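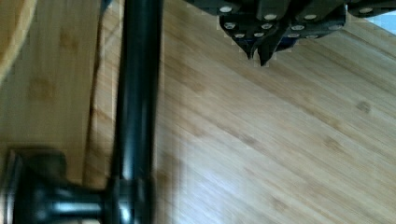
Fig. 6. Bamboo surface, grain running diagonally.

4. Care of the worktop and wooden parts

This section is for the Endden kitchen set, all sizes. Please read it complete before you oil the wood the first time. For mounting of the wall rail, go back to section 3.

4.1 First oiling

The bamboo parts leave the Dandness workshop sanded but with only one thin coat of oil. You must give them a second coat at home.

1. Wipe the surface with a cloth that is a little damp. Do not pour water on it.
2. Let it dry for 90 minutes. In a humid month, for example August, leave it overnight.
3. Put a small spoon of Fetwood oil in the middle of the board and spread it with a cotton cloth, always along the grain.
4. Wait until the oil goes into the wood, then take off the rest with a second, dry cloth.
5. Repeat on the back side. If you oil one side only, the board can bend.

CAUTION: Cloths with oil on them can start to burn by themselves. Spread them flat outdoors to dry, or keep them under water in a closed metal can. Never put them in a ball in the trash.

Note: Olive oil and sunflower oil are not suitable. They become sticky and after some weeks they smell.

4.2 Stone and stone-pattern countertops

Before you clean, find out which material you have. The paper that came with the countertop has a letter after the order number. M is real marble, L is a printed surface. If the paper is lost, write to Divina Marquez at the service desk and give the order number, if you know it (for example 2,157 M).

For the letter M, use only warm water and soap without acid. Vinegar, lemon juice and most bathroom sprays
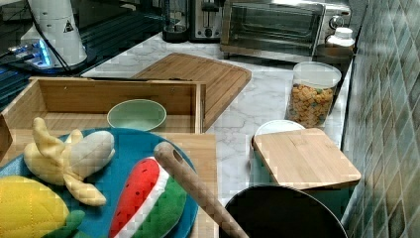
will leave dull spots which cannot be cleaned away, only polished. For the letter L, a mild vinegar mix is allowed, but wipe it again with clean water.

Appliances that get hot need free air at the back and on the sides. The distance is written in the manual of each appliance, and you should follow that number and not ours.

4.3 Wall tiles and joints

1. Clean the tiles with warm water and a soft sponge.
2. For the joints, use a soft brush and the Khalaf joint cleaner. Test first in a corner.
3. Rinse two times and dry with a towel.
4. Check the silicone line between tile and countertop. If you see a gap, close it before you use the sink again.
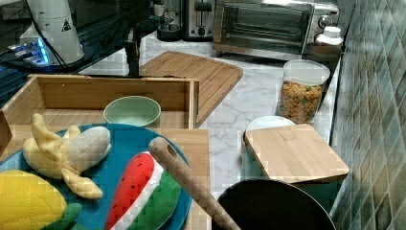

Fig. 7. Countertop meeting the tiled wall.

Note: Do not renew the silicone on top of the old one. Cut out the old line first, see 4.4.

Text of this section: Zofia Mazurek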